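I have been at Skadance long enough to remember when the packing floor ran on paper slips and one very loud radio. The radio is still there. The paper slips went a few years ago, and now it's the turn of the sorting bench, where people used to sit side by side and talk about their kids and their knees while their hands did the work.

We put together office kits, mostly for schools and small firms. Last month we shipped 3843 of them, and every one has a stapler in it, and every stapler has to be picked up, looked at and put in the right place. I did that job for two winters when I started. It isn't hard work, but it gets into your wrists, and by three in the afternoon you can hardly tell one handle from another (I once sent a whole box of long ones to a kindergarten, and I still hear about it at the holiday party).

So when the arm came in, I was less upset than some people expected me to be. I was curious more than anything. I spent a good part of my lunch breaks in October standing next to it with a sandwich, watching the fingers come down over the cloth toward a long black stapler and a little beige one beside it, and thinking about how many times I had reached for the same things without a single thought in my head. 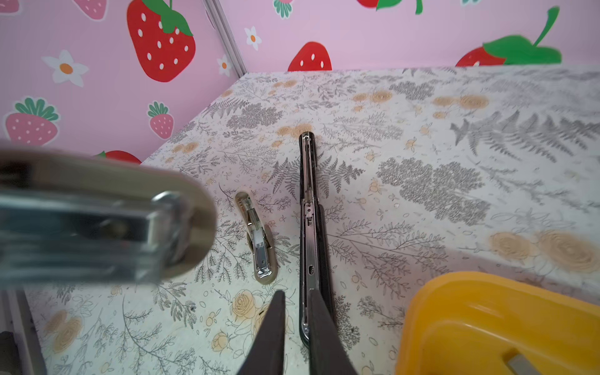

Kamala Kulkarni wrote to me after my last post that I was being too easy on the company, and that a job which is dull for one person is the rent for another. She wanted to know what happened to the people who used to sit there, and whether anyone had asked them first. It's a fair question, and I've been carrying it around for a while, so let me try to give it a proper answer.

There were seven of us on the bench at its busiest. Two had already moved over to the Mudaliar account, where the orders are odd sizes and every box is a bit of a puzzle, and they like it there. One retired, with a cake. The rest are still on the floor, and their days look different now. They set out the work, they check what has been sorted, and they step in when something has landed in a way the arm can't make sense of. A stapler lying open is a different shape from a closed one, and a small one tucked up against another small one can be a real headache. My hands knew what to do about that without asking me. Teaching it to something else takes patience, and the patience has to come from people who have done the job.

Were they asked? Sort of. There was a meeting, and there were muffins, and the man from Multari who set things up was kind and talked too fast. I think the asking should have come months sooner. I said so at the time and I'll say it again here, as I know at least one of the managers reads this (hello!).

What I didn't expect was the quiet. When you sit at a bench with other people, the talk just happens – you don't plan it. Now the folks who check the work are spread out, each with their own station, and they have to walk over to each other if they want to chat. Some do. Some just put their earbuds in. I miss the noise, and I'm not even on the bench anymore.

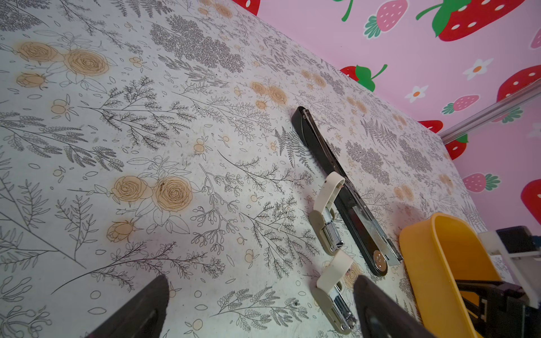 On the good side, the wrist braces have mostly gone back in the drawer. We also got a small raise for anyone who took the training, which ran 56 hours spread over the fall, and I know two people who would never have called themselves technical and who now get called over whenever the arm stops and sulks. One of them used to be afraid of the label printer! She walks differently these days, I swear.

I don't have a grand opinion about where all this is going. Culora, across the road, is looking at doing the same thing with their gift boxes, and a friend over there asked me what she should push for. I told her to ask for the training in writing, to get the raise settled before the machine is plugged in, and to make them keep one big table where everybody can sit down together. She laughed at the table part, but I meant it. We're still trying to get ours back, and I've got my eye on a spot by the loading door, next to the radio.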